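Brokumance Community Help
Careers and Hiring > Offers and References

Reference requested before a written offer: should I give my current manager's name?

Posted by Lai-ching Fung

I am employed as a purchasing coordinator at Mellum and have completed two interviews with Kuusk for a similar position. The staffing agency handling the search, Tatside, has now asked for three references, one of whom must be my present manager. No written offer has been made. The agency states that this is the client's standard procedure and that the references must be received before the end of October.

My manager does not know that I am looking elsewhere. I do not wish to appear uncooperative, but I am concerned about my position if the offer does not follow. My notice period is 26 days. Is it acceptable to decline, and if so, how should the refusal be worded?

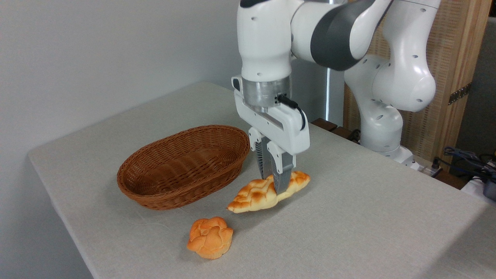 I should add that I have already supplied two former supervisors, both of whom have agreed to be contacted by telephone after 3 p.m. The agency has acknowledged their details but has not yet called either of them.

2 replies

Vija Kütt
Community member, 259 posts

It is acceptable to decline at this stage, and most recruiters will have received the same response many times. A current manager is normally contacted after a conditional offer has been issued in writing and the candidate has given permission. I would recommend a short message to the agency, copied to your contact at the employer if you have one:

"I am pleased to provide references from two former supervisors at this time. My present employer is not aware of my application. I will gladly authorize contact with my manager once I have received a written offer conditional on a satisfactory reference."

Please do not apologize at length or offer several explanations. If the agency replies that the requirement cannot be changed, ask whether a senior colleague or a recent performance review would be accepted instead. Also ask for written confirmation that no one at your present company will be approached without your consent. Check any application form you have signed, as permission to contact employers is sometimes included near the signature line.

Do not resign until the reference condition has been met and you have been told so in writing.

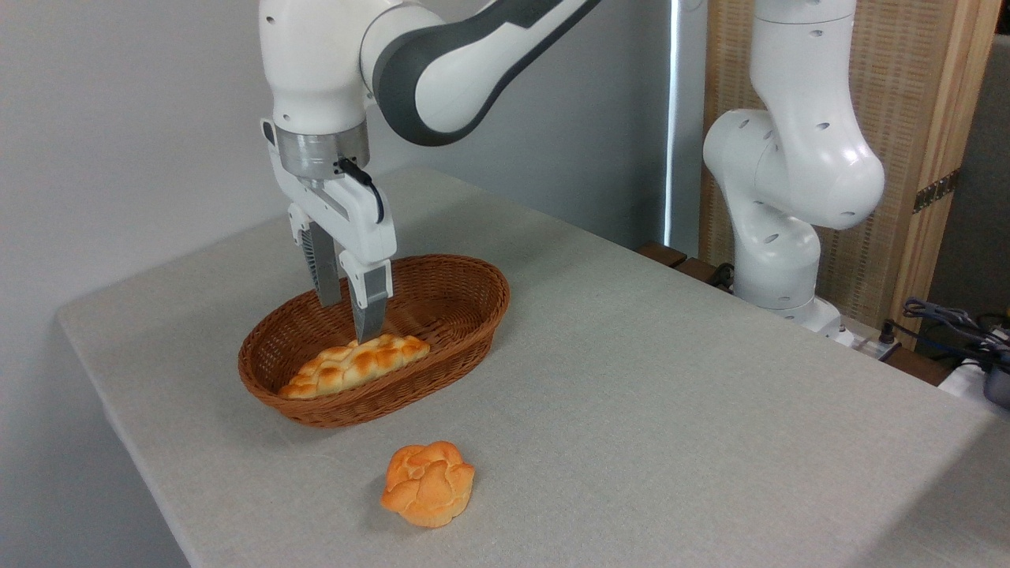
Other replies

hiringdesk80

Agree with the above. I worked for an agency and we asked for the current manager on every file. If the candidate said no, we made a note of it and carried on. Call them, it is quicker than email. Then send the email anyway so there is a record.

Filed under: References, Staffing agencies, Written offers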